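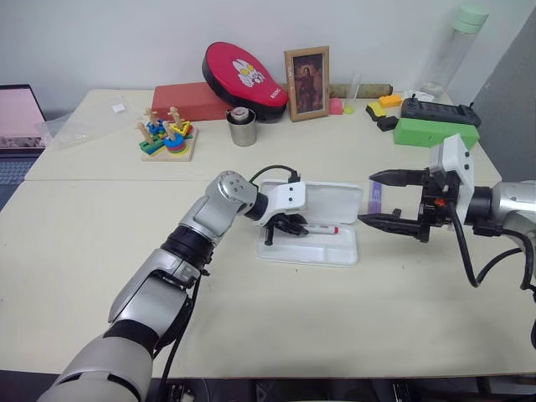
*An open white case with a red and white marker in its tray.*

The Davum Center for Adult Learning invites applications for the part-time position of Evening Program Assistant at its Stollden branch. The position begins in August and covers two terms, with the possibility of renewal.

## Duties

The assistant supports evening courses in basic writing, bookkeeping and conversational English. Duties include:

- greeting learners and recording attendance
- preparing handouts and course packets for instructors
- answering questions about enrollment and fees by telephone and e-mail
- setting out materials before class and returning them to storage afterward

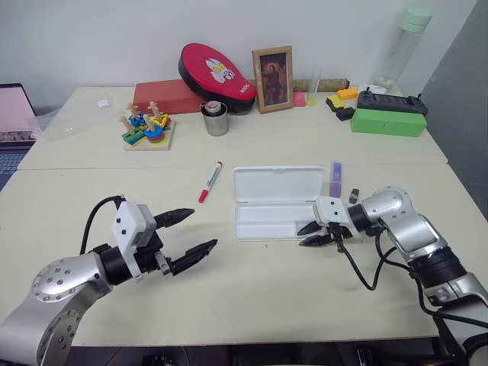
## Hours and Pay

The schedule is four evenings a week, beginning at 5 p.m., for about 16 hours in total. Wednesday attendance is required — all new learners are registered on that evening. Pay follows the Center's published scale for support staff, and paid leave is earned from the first day of work.

## Qualifications

Applicants must hold a high school diploma or its equivalent and have at least two years of experience in an office, library or school. Good written English is essential. Knowledge of a second language is welcome but not required.

## How to Apply

Please send a letter of interest, a résumé and the names of two references to Magdolna Sárközi, Branch Manager, Davum Center for Adult Learning, Stollden. Applications may also be left at the front desk of the Akier Street entrance until 8 p.m. on any class evening. Applicants selected for an interview will be contacted by telephone.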